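From: Tadeusz Marciniak
To: workshop list
Subject: Re: Cutting table, scale offset and green surface

Maja Szczepańska wrote:

> Measured the table again after lunch. With the fabric against the stop, a 600 mm cut comes out short at the far end and correct at the near end. I don't think the blade is the cause. Has the scale been moved since July? Also, is the green surface meant to be wiped with the Bremik cleaner or only dry?

Maja,

The scale was taken off and refitted in July, when the Skeltar panel was swapped. I have no record of it being checked against a steel rule afterward. An error at one end only suggests the scale is fine and the stop is out of square. 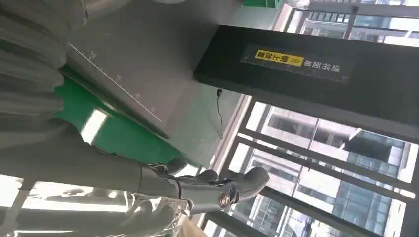

Please check in this order:

1. Loosen both stop screws and square the stop to the panel edge, then tighten the near screw first.
2. Lay the steel rule along the scale and compare at 10 and again at the far end. Write down both readings.
3. Cut one test piece of the gray ribbed fabric, relaxed flat for 30 minutes. Ribbed goods pull in across the ridges, and a piece straight off the roll will measure short whatever the table does.

If the readings in step 2 differ by more than a millimeter, leave the scale alone and send me the numbers. Kaczmarczyk has a spare under part 2244, but the adhesive needs a night to set and I would want the Flulenska order cut before then.

On cleaning: dry cloth only for the green surface. The Bremik cleaner leaves a film and the fabric drags on it. Job sheet 104 still says otherwise and needs correcting.

Tadeusz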